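Workshop notebook | Clocks and radios

August 25, 2018

Opened the 1966 Pultumov radio again. The hum is still there, but weaker since I changed two capacitors. I measured 5 volts at the second test point and the Shirima sheet wants 4, so I am not finished with the supply.

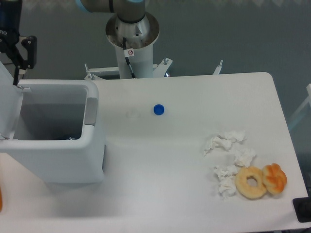 Shirima

The dial cord from Ellix is 700 mm, a little short. I will order the longer one - please do not cut the old cord, I need it for the pattern.

Contact | Back to top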